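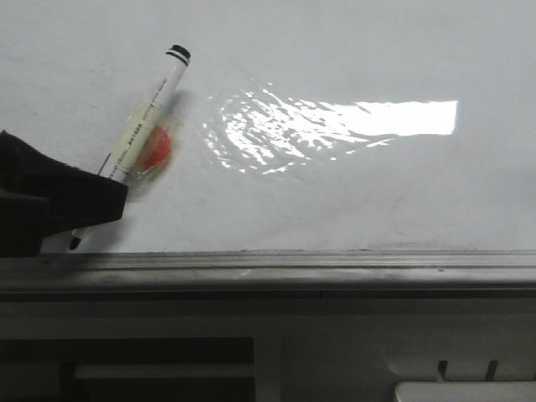
7. Handing shift-board writing to the Vondell arm

1. Wipe the board before 7:00.
2. Load program 252 and start the test stroke. 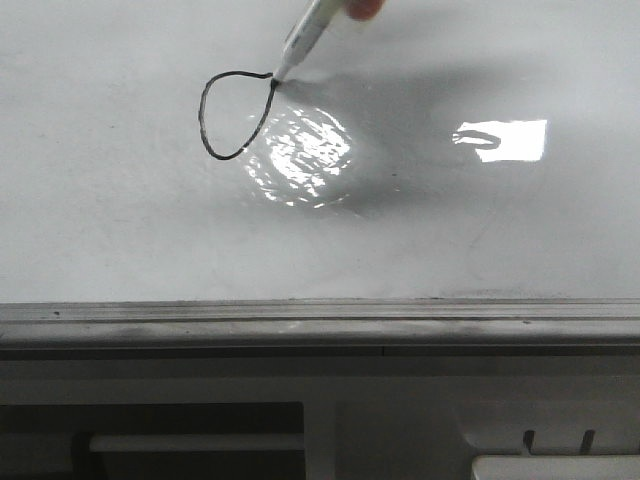

Figure 7-1. Marker tip on the board, single loop.

Note — Staff no longer copy line counts by hand. The shift lead still checks them.

3. Before reaching into the work area, press Hold.

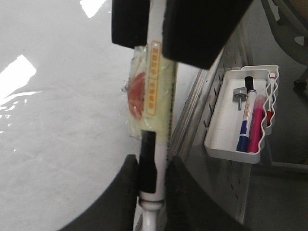 Pirjo Karppinen asks that leads keep initialing the board themselves, as at Senholm.

CAUTION — Two people must not share one Hold key.

4. Close the fingers before sign-off.

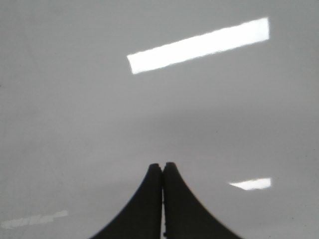

Figure 7-2. Fingers with no marker held.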